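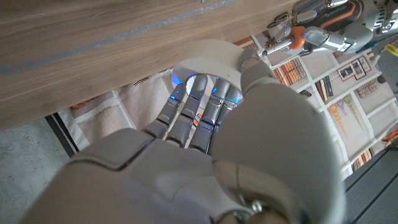

Prirncombe Packing and Bench Work list
Posted in June, 9:40 a.m., by the dispatch bench, Prirncombe

Subject: Re: Tape rolls, bench edge and where to keep the spare

Replying to the three points in the order they were raised. The original is quoted in pieces below, trimmed where it repeated the bench drawing.

> We have moved to a wooden bench top and are using white tape on
> 70 mm cores in place of the brown on the small ones. The old
> hanging rod doesn't fit the new cores properly. The roll rides
> up on one side and the tape comes off at an angle. Is there a
> rod size people have settled on, or do you pack out the old one?

Pack out the old one. We tried a thicker rod first and went back. A rod close to the bore of the core gives a straight pull while the core is round, and cores don't stay round. Ours arrive slightly oval when the carton has been stacked on its side, and a tight rod then drags twice per turn. You feel it as a pulse in the tape, and the cut end comes out uneven.

What we run now is the original rod with two turned wooden discs on it, one at each end of the core. The discs are 4 mm under the bore. That leaves enough clearance for an oval core and still keeps the roll square to the pull. They are held by a collar on the outside face only. If you collar both faces, changing a roll needs a hex key, and the hex key will be on the other bench.

The Kustov dispenser has a sprung hub that does the same job. We own one and it works, but it sits on top of the bench and takes up the corner where the carton flaps need to swing. It went to the returns table, where the parcels are smaller.

> Second question. The rolls are now below the front edge of the
> top and you reach under to get at them. Half of us like this and
> half of us keep knocking our knuckles. The bench is 600 mm deep.
> Should the roll come forward, or go back up on a post?

Leave it below the edge and bring it forward. On a top of that depth, a post at the back means leaning over the carton for every strip. With the roll under the front edge, the hand drops, takes the tape and comes up on the near side of the carton.

The knuckle problem comes from the gap. You need room for fingers to go through the core and a thumb on the outside of the roll, because that is how everyone lifts one off whatever the instruction card says. Measure with a full roll fitted, and put your largest work glove on before you do it. We measured with a nearly spent roll and had to drill the brackets again.

Two smaller things on the edge:

- Break the lower corner of the top as well as the upper one. The upper corner always gets sanded since it shows. The lower one is what the back of the hand meets on the way up. A light chamfer is enough. We did ours with a block plane and finished with 100 grit.

- Run the chamfer the full length of the bench. A short relieved section in front of the roll seems sufficient until someone moves the roll.

On finish, we used Cistia hard oil, two coats, with the underside of the front edge included. Bare wood under there picks up adhesive from stray tape ends and then holds paper dust. The oil doesn't prevent this, but the residue comes off with a plastic scraper. Don't use anything silicone-based near the bench. Once it is on the cartons the tape won't take, and it gets onto the cartons very quickly.

> Last one. Where does everybody keep the part-used rolls? Ours
> migrate. There is usually one on the bench top, one on the floor
> and none on the rod.

One live roll and one spare per bench, and the spare stands on its edge in a shallow tray, never flat on the top. Flat rolls pick up grit along the whole side face, and the grit works into the adhesive edge. You will see it as a gray line down one side of each strip. The tray is a length of Henao drawer runner section screwed to the leg, open at the front. It holds one roll, which has done more for the migration problem than any label we printed.

Fold the end under before the roll goes in the tray. A folded end on white tape is hard to find by eye, so we fold it to a triangle and leave the point showing.

Rolls below a finger's thickness of tape come off the packing bench and go to the returns table. The diameter is small enough by then that the pull angle changes and the strip starts to curl. There is nothing wrong with the tape itself.

One question in return. Has anyone on the list kept the same core through a full winter in an unheated building? Our store is on the outside wall and the cardboard cores soften noticeably between November and February. We have considered keeping two weeks' stock indoors on the shelf over the label printer, but the printer is warm on top and I am not sure the adhesive would thank us. If you have tried either arrangement, I would be interested in how the tape unwound afterward - the storage part I can work out.

I can send the disc drawing to anyone who wants it. It is a sheet with two circles on it, and the only dimension that needs care is the bore of the disc, which should be a sliding fit on your rod and not on ours.

- Dispatch bench

This site uses cookies to remember your archive display settings. Accept / Manage settings

Prirncombe Packing and Bench Work list | Contact the list owner | Copyright remains with the individual posters | Back to top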